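Open afternoon at the Gindar lab

I've been meaning to get over to Gindar all June, and I finally made it! It's a 2 hour drive for me and I'd do it again tomorrow. Nahom Seyoum showed us around and let us crowd right up to the table where the two arms are being taught to handle cords, plugs and other floppy stuff.

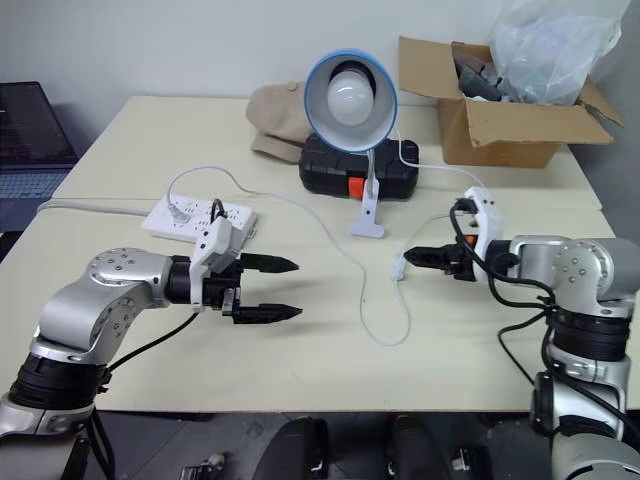
Why cords are so hard

A block stays the shape it is. A cord doesn't, and every tug at one end changes what the other end is doing — I had never thought about that until Nahom started talking. He told us they have 367 tries saved so far and want 900 before the fall. 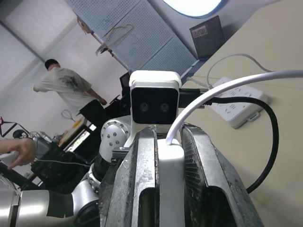

I went in mostly curious about the grippers, as I've been building a small one at home and can't get the fingers right. Mine are smooth plastic and everything slides out. These are big gray metal ones, scuffed all over, with fine grooves along the inner edge of one of them, so guess what I'm filing into mine this week! I also asked about cheap motors and got a long, very happy answer.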